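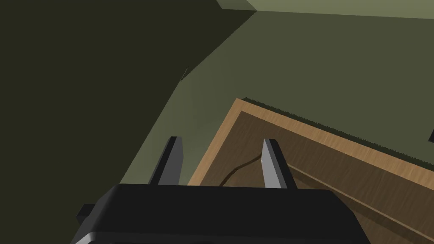
Je vais parler de planification de saisie, et surtout de ce qu'on raconte sur la planification de saisie quand on n'a que des chiffres de simulation à montrer. Le sous-titre que j'avais proposé, « méfiez-vous du taux de succès », a été refusé, je le dis quand même. Gardez l'image en tête pendant la première partie : un tiroir en bois peu profond, un objet fin, sombre et courbe couché au fond, les deux doigts ouverts devant. Pour le planificateur de Kellia, un cas comme celui-là entre dans la catégorie « facile ». Un seul objet, pas d'empilement, un fond clair. Je voudrais qu'on se demande facile pour qui, et mesuré comment.

(Laisser l'image à l'écran. Ne pas passer tout de suite à la suivante.)

Premier point, la perception. L'objet est mince et ne fait presque pas d'ombre. En simulation, le module de segmentation de Panyasiri reçoit une profondeur parfaite, au pixel près, sans trou. Évidemment qu'il trouve l'objet. J'ai repris leur configuration par défaut, le bruit de profondeur est à zéro. Pas faible, zéro. Quand j'ai posé la question sur le forum du projet, on m'a répondu que le bruit était « prévu dans une version ultérieure ». C'était au mois de mars. J'attends.

Regardez aussi le bord du tiroir, côté fond. Il y a une ligne noire toute dentelée, en escalier. Un moteur de rendu peut fabriquer ce genre de chose, et un réseau entraîné sur des milliers d'images comme celle-ci peut très bien s'y accrocher. Je ne dis pas qu'il le fait. Je dis que je n'ai vu aucune expérience qui montre qu'il ne le fait pas. Il suffirait de changer les paramètres d'ombre et de relancer l'évaluation. Une nuit de calcul, à tout casser.

(Si quelqu'un demande : oui, je l'ai fait chez nous, sur notre propre réseau. Les résultats bougent. Je n'ai pas assez de répétitions pour donner un chiffre propre, donc je ne le donne pas.)

Deuxième point, le planificateur lui-même. Kellia échantillonne des poses de prise, les classe, puis cherche une trajectoire sans collision vers la meilleure. Réglage d'usine : 2000 candidats par scène. On lit partout que c'est « exhaustif ». Faites l'exercice pour un objet long et mince au fond d'un tiroir. L'immense majorité des candidats tombe sur le fond ou sur la paroi et part à la poubelle au premier test. Chez nous, sur une scène de ce type, il en restait 25 après filtrage. Vingt-cinq, et presque tous au même endroit de l'objet. Le classement n'a plus grand-chose à classer.

Et c'est là que le relief au fond du tiroir devient intéressant. Une petite bande, rebord ou rainure, court dans le sens de la longueur. Dans notre modèle de collision, elle n'existait pas : le maillage avait été simplifié en boîte, fond plat, quatre parois. Le visuel montrait la bande, la physique l'ignorait. Je vous invite à vérifier chez vous, il y a une option dans l'exporteur de Sustira qui fait la simplification sans rien dire dans les journaux. On a passé des semaines à comparer des planificateurs sur un tiroir qui n'était pas celui qu'on affichait.

(Ralentir ici. L'an dernier, les gens ont surtout retenu cette anecdote-là, autant qu'elle soit claire.)

Troisième point, le contact. Je vais être désagréable. La plupart des simulateurs qu'on utilise pour ce genre de tâche traitent la prise d'un objet fin avec des astuces : un frottement gonflé, une petite marge de pénétration, parfois carrément une liaison rigide créée dès que les deux doigts touchent. Kultari, que j'aime bien par ailleurs, fait la troisième chose par défaut. Le paramètre s'appelle « assist ». Il est documenté, en bas d'une page que j'ai mis un moment à trouver. Avec l'assistance, notre contrôleur en force avait l'air excellent. Sans l'assistance, il serrait trop tôt, trop fort, et l'objet partait de travers entre les doigts. Le code du contrôleur était le même dans les deux cas.

Donc quand un article annonce 835 réussites, ma première question est : réussite de quoi ? Est-ce que l'objet a été soulevé ? De combien, pendant combien de temps ? Est-ce que le tiroir était fixé au monde ? Souvent il l'est, et personne ne le précise. Un vrai tiroir, si on appuie dessus, il coulisse.

(Diapositive suivante : le tableau. Ne pas lire le tableau.)

Ce qu'on a fait chez nous. On a rejoué 3434 essais déjà enregistrés, en modifiant un seul réglage à la fois : bruit de profondeur, maillage de collision, assistance au contact, tiroir libre. Rien de sophistiqué. L'outil est un script qui relit les journaux de Sustira et relance la scène avec un fichier de paramètres différent. Il est moche et il marche. La graine aléatoire est conservée, sauf pour le bruit de profondeur, où l'on en tire plusieurs, sinon on compare n'importe quoi.

Je m'attendais à ce que le contact domine tout. Sur les objets minces, c'est le maillage de collision qui change le plus l'ordre des planificateurs. Je précise l'ordre, parce que les taux absolus ne m'intéressent plus beaucoup. Deux méthodes s'échangent leur place au classement selon que le fond du tiroir est plat ou non. Si vous choisissez une méthode pour un produit sur la foi de ce classement, vous choisissez en partie une option d'export.

Je ne veux pas faire croire que nos essais règlent la question. Ils portent sur une seule famille de tiroirs, un seul préhenseur à deux doigts, et une machine réelle sur laquelle on n'a pas encore fait assez de tests. On peut très bien me répondre que mes variations sont aussi artificielles que le reste. C'est vrai pour le bruit de profondeur, que j'ai modélisé à la louche. Pour le maillage, je tiens ma position.

(Objection probable : « la simulation sert à entraîner, pas à évaluer ». Réponse : d'accord, alors retirez les tableaux d'évaluation en simulation de vos articles. Le dire gentiment.)

Côté outillage, ce que je demande est assez terre à terre. Que l'exporteur écrive une ligne dans le journal quand il simplifie une géométrie. Que l'assistance au contact soit désactivée par défaut, ou au moins affichée dans le résumé de fin d'essai. Que le planificateur enregistre combien de candidats ont survécu au filtrage – pas seulement combien il en a tiré. Cette dernière information tient dans un entier et elle m'aurait évité beaucoup de café.

J'ai ouvert des tickets pour les trois. Le premier a été accepté. Le deuxième est en discussion, avec des arguments que je trouve faibles : on casserait les tutoriels. Le troisième a été fermé puis rouvert, je n'ai pas compris pourquoi.

(S'il reste du temps, revenir à la première image et demander à la salle quelle prise ils choisiraient. Attendre de vraies réponses. Demander ensuite qui a tenu compte du relief au fond. S'il n'y a plus de temps, sauter et passer aux questions.)

Le script et les fichiers de paramètres sont sur le dépôt du labo, l'adresse est sur la dernière diapositive. Les journaux bruts sont trop lourds, envoyez-moi un message si vous les voulez.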